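July, bench notes, hand-held grippers, box-clearing comparison

Picking this up mid-batch. Question is still whether the blue finger pads are worth swapping in across the whole set, as the Quinlan writeup wants us to believe. I read it twice and I don't buy the pad numbers. They used rigid blocks for everything, and of course a flat pad likes a rigid block.

So: soft toys, cable, cloth, one cardboard box with a rim that gets in the way. Two hand-held units, one person.
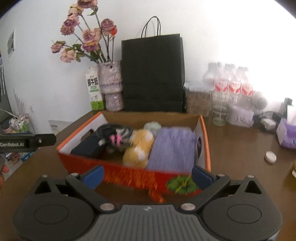
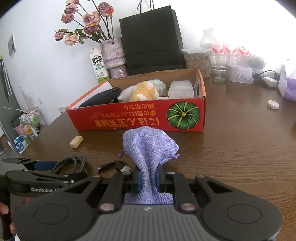
## Pads

- Cloth pouch: burlap is easy mode. Coarse weave, lots of slack, you can pinch it almost anywhere. I'd ignore any success rate that leans on it.
- Plush: fine, but the jaws close a long way before anything firm pushes back. Width readings mean very little here. Fleseo's sheet calls this "compliance sensing." It's a width reading.
- Coiled cable: this is the one I care about. Grab the tie and the coil comes up whole. Grab a single loop and it doesn't. That is down to the operator, and I don't see how you credit the pad.
- Navy case: slides if the pads land near a corner. Old pads did the same.

## Count so far

206 attempts logged out of the 638 planned. First 50 thrown out (I was still getting used to the second unit). At 200 I looked at old vs. new pads and couldn't separate them on anything except the case, and there the gap is small enough that I'd want a fresh operator before saying it out loud.

## Cameras

Bright side of the wall blows out. Coltbridge says their exposure setting handles it. Tried it, the bottles at the back right still wash out and the dark stuff in the box gets darker. Leaving it on auto.

Motion blur on the box front when I come in fast. Slowing down fixes it but then we're timing a careful person, so what's the comparison worth?

## To do

- Rerun cable with the tie off
- Same box, turned around
- Get the Geler pads on one unit only, leave the other alone
- Ask Quinlan for raw logs. Asked once already
- Don't order more blue pads yet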